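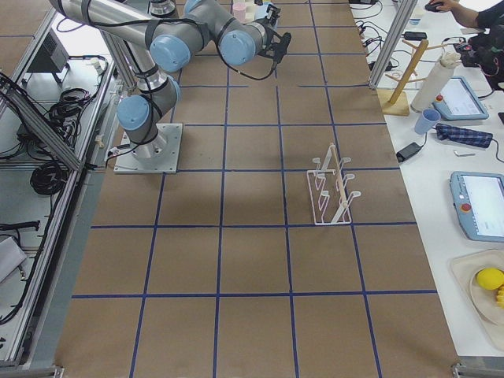 Fig. 2. Arm on its plate, paper down, grid taped, dish rack in a square.

Section 3: Laying the table and teaching the grid

By now the arm should be bolted to its plate and the plate bolted to something heavier than you are. If it isn't, go back to section 2. The arm we use at the Flonetstead shared workshop is second-hand, and these steps assume the Rasau control program that Morfudd Parry wrote for it. If you have other software the menus will differ, but the paper and tape will not.

You will need: brown kraft paper on a roll, dark blue tape, a long straight edge, a soft pencil, a helper with patience, and an object you don't mind seeing dropped. We use a wire dish rack. It has been dropped.

3.1 Papering the table

1. Switch the arm off at the wall. The pause button on the pendant is for pausing.

2. Wipe the table down. Any crumb left under the paper will become a hill, and the gripper will find it.

3. Unroll the paper from the plate end outwards and let it lie flat overnight if you can bear to. Kraft paper remembers being a roll and would like to be one again.

4. Cut the paper to fit around the mounting plate. Do not run it under the plate. Abílio Azevedo did this on the first build, and every time the paper wore out we had to unbolt the arm to change it.

5. Tape the edges down, pulling gently towards the corners.

Note: Plain brown paper is dull to look at and doesn't shine under the workshop lights. Both are good points. The white melamine we tried before it was very handsome and gave the camera program fits.

3.2 Taping the grid

6. Mark the first corner in pencil, close to the mounting plate, and write a small 0 beside it. All measurements are taken from this corner. Do not measure each square from the one before, or your small mistakes will add up and arrive together at the far end.

7. Tape the long lines first, then the cross lines. Lay the tape, look along it, swear, lift it and lay it again. Two goes per line is normal.

8. Press the crossings down with a thumbnail. A lifted corner of tape will catch on a gripper finger sooner or later, usually while you are showing somebody round.

9. Check both diagonals of the whole grid. They should match to within 3 mm. Ours came out 2 mm apart and we stopped there, on the grounds that we might make it worse.

CAUTION: Keep cups, tools and elbows off the grid once the arm has power. The second table is there for all of that. Things do creep across, and the far end of the paper is where they gather. The arm has no opinion about your tea and will go straight through it.

3.3 Teaching the corners

10. Put the stop button where your hand already is. Whoever holds the pendant stands; the helper may sit at the computer. Swap only when the arm is still.

11. Power up and wait for the ready message. On our controller this takes some 246 seconds, which is long enough to boil a kettle and too short to drink what comes of it.

12. Set the speed to the lowest setting. Leave it there for the rest of this section, however silly it looks.

13. Jog the gripper until the closed fingertips hover over corner 0, with room to slide a piece of card beneath them. Press STORE. Repeat for the other three corners, going clockwise.

14. Send the arm back to corner 0 and try the card again. If it won't go under, or there is daylight above it, store the corner afresh.

Note: Error 721 means two corners have been stored in the same place. It nearly always means that you pressed STORE twice out of enthusiasm. Clear it from the Rasau menu under Grid, then begin again from step 13. Turning everything off and on will not help, although people do find it soothing.

3.4 First pick

15. Set the dish rack down inside one square, clear of the tape. It needn't sit straight. Being a bit askew is useful, as the program has to learn to cope with crockery furniture put down by humans.

16. Lay a length of wooden dowel in the rack. The dowel is the thing to be picked. Wire prongs are a miserable first target, being thin and springy and very good at holding on to a gripper finger.

17. Type the square's row and column, choose HOVER, and watch the whole move with a hand by the stop button. Look at the cables as well as the gripper. A loop that hangs loose under the wrist must still have slack at the end of the move, and must not drag across the rack on the way.

18. If the hover is good, choose PICK. If the gripper closes on air, adjust the height a little at a time. Do not bend the rack to suit.

CAUTION: Never reach in to straighten the dowel while the arm is waiting. Waiting looks exactly like being switched off.

3.5 Care of the paper

Replace the paper when the tape begins to lift or the pencil 0 can no longer be read. We get ours from Rebelo in Drornport, who sell it by the roll and will not cut it. After new paper, repeat everything from step 6, including the swearing.

Section last revised 18 Oct 2021. Gripper finger pads are covered in section 4.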